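August 3, 2023
Residence Office Diary, Stusthorpe Hall

The office opened at the usual hour. Mr. Harish Chauhan was on duty at the front desk and Mr. Tarek Awad held the keys for the east wing. The overnight log recorded one noise complaint on the second floor, closed without further action.

The morning was given to the summer room inspections. Rooms on the Grewal side were completed before lunch. Residents had been notified in writing, and most had cleared their desks and windowsills as asked. Two window latches were reported to Maintenance. The door closer in Room 235 remains slow and has been placed on the list for a second time.

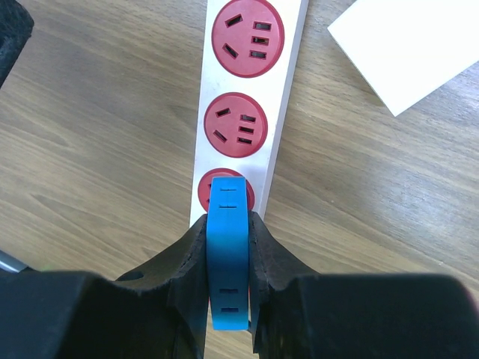

Mr. Girish Agarwal raised the matter of the laundry schedule. Under the present arrangement the upper floors share their evening hours with the summer school, and residents have written to object. It was agreed that the summer school will use the machines before noon until the end of its stay. A revised notice will be posted on each landing and at the mail room.

The household account was reviewed in the afternoon. The balance carried forward stands at $2,776. The invoice from Testa for stair carpet was approved for payment. The quotation from Vosari for repainting the dining hall was held over, as it did not include the ceiling. Mr. Omprakash Tripathi will request a corrected copy.

Several residents called at the office about the period between the summer and fall terms, and the following wording was settled for use at the desk. 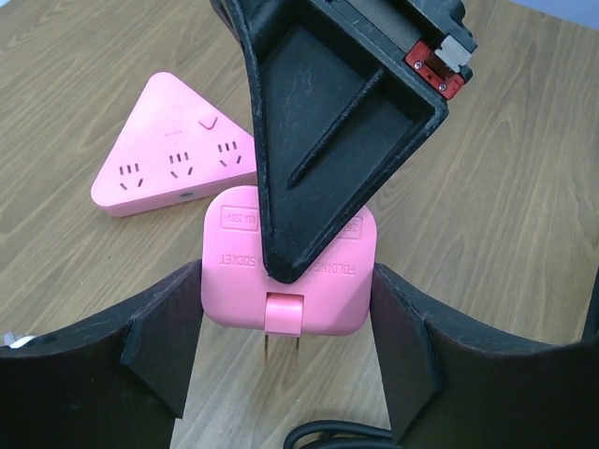

May a resident stay in the hall between terms?
Residents with a signed extension form may remain in their own rooms at the weekly rate. The form must reach the office 10 days before the end of the summer term.

Nineteen forms have been received to date. Mr. Naveen Ahuja will acknowledge each one in writing. Requests to change rooms at the same time will be considered separately, and the waiting list opened in January remains in force.

Dinner was served at the normal time. The kitchen asked that late plates be requested by midafternoon, and the desk will remind residents accordingly. 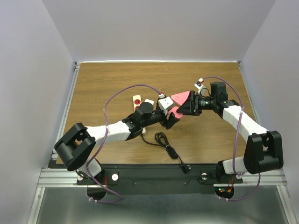 Two arms over the tabletop, with the pink pieces between them.

Keys were counted and returned to the cabinet. Mr. Awad locked the east wing door and signed the log. The second-floor corridor light was still out at closing and has been entered for tomorrow.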